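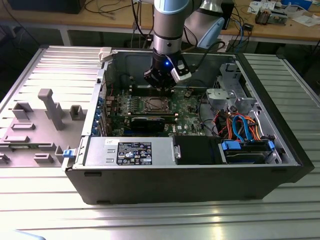

Brurix Desktop Disassembly Set

Recordings of a robot arm working on open desktop computers, gathered at the Fulbridge workshop for training and testing manipulation policies.

Status: first release, Tuesday, July 20, 2021

Contents

The set holds 90 episodes across 6 tasks, 15 to a task. Each episode has video from a fixed camera, joint positions, gripper state and a one-line instruction. Tasks cover work in and near the motherboard, the memory slots and the drive bay.

Setup

The tower lies on its side on a ribbed aluminium surface with the side panel off. The CPU socket is left empty. Cables stay inside the case - we did not tidy them between episodes.

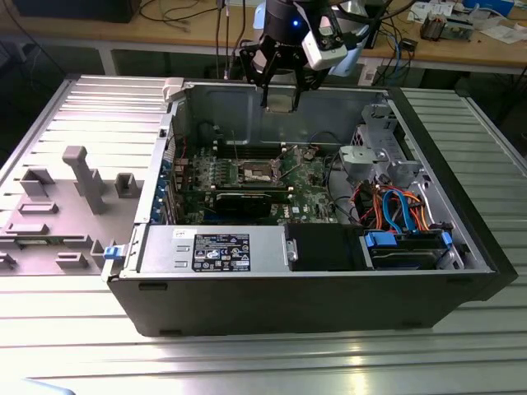
Are failed attempts included?

Failed attempts are kept and marked "fail" in the episode file. Filter on that field if you only want clean examples.

Labels

Instructions were written by the operator and checked by a second person at Ament. Where the 2 disagreed, the operator's wording was kept and the episode flagged.

Known limits

Lighting was not controlled. The workbench in the background was in normal use, so the clutter on it changes. Force readings are missing from the memory task.

Splits

Use the lists in the Pilkington folder. Do not split by frame.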